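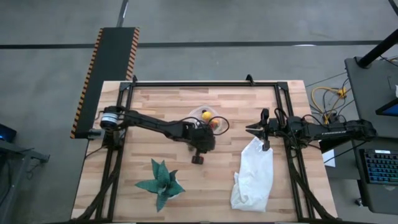
Ticket 142 – Wood tabletop, glare and fine scratches
Product: Plivik worktop oil, gloss
Opened: 2022-08-27
Status: waiting on customer

Problem as reported: Top was oiled twice with Plivik. It now shows bright streaks under the ceiling lights and has thin scratches near one edge. Customer keeps plastic food containers on it and slides them across.
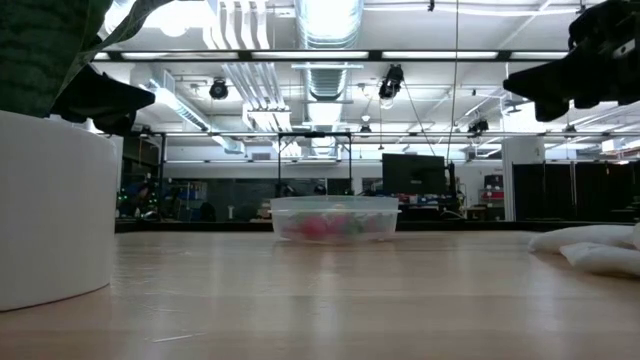
Attachment 2: clear container on the tabletop, light reflections, thin scratch lines at bottom left.

Reply 1: Please check whether the surface feels sticky. If it does, wipe with a dry cotton cloth and leave it overnight. Do not add more oil.

Customer: Not sticky. Scratches catch a fingernail a little. Tried Grumden cream on a small spot – no change.

Reply 2: Wash off the Grumden with mild soap and let it dry. Sand the spot by hand with 200 grit, along the grain, then apply one thin coat of Plivik and buff after 20 minutes. The glare should drop with buffing, but a gloss oil will always reflect some overhead light. For less shine, use the matte version on the whole top.

Customer: Will do the test spot first. Lift containers from now on, understood.

Next step: customer to report back on the test spot. Ticket stays open until October.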